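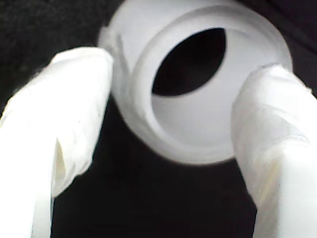 Salem, 18 January 2023

Hellent shop floor, bench automation check
Question for this visit: can the arm take over small-parts sorting and bench tidying yet?

1. Finger coverings
Soft white wrap, creased on both fingers. Grip on the small frosted part is at the tips only. MARGINAL. Wrinkles collect dust — replace on a schedule, not when somebody remembers.

2. Release and clear
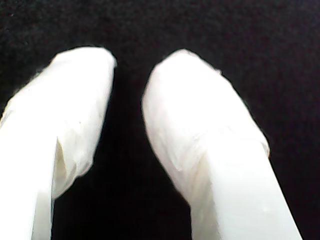

Item 2. Gripper with nothing held, tips leaning together.
PASS for this item. An empty gripper says little about where the part ended up. Log the drop location too.

3. Cycle claim
Etis quotes 1000 picks between adjustments. Our own count in November stopped at 125. NOT ACCEPTED until repeated on our parts.

4. Sorting into tray
Three compartments, mixed items, corded items included. Cords are the weak point, same as last visit. FAIL.

5. Bench housekeeping
Wrapper and crumb-sized debris left on the tabletop. A person with a rag would deal with this and the adapter in one go. FAIL. The sales sheet from Sumer lists "tidying" as a standard function. Ask them to define it.

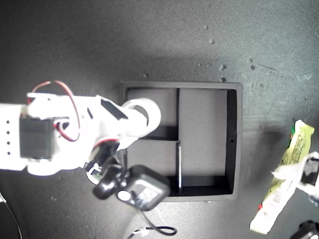 Can the arm be left to run a bench by itself overnight?
Not on these results. Keep an operator within reach of the stop button and limit the work to single rigid parts.

6. Stop button
Tested 2 times, stopped both times. PASS.

Overall: 2 items failed. Hand sorting stays in place. Recheck after items 3 and 4 are answered in writing.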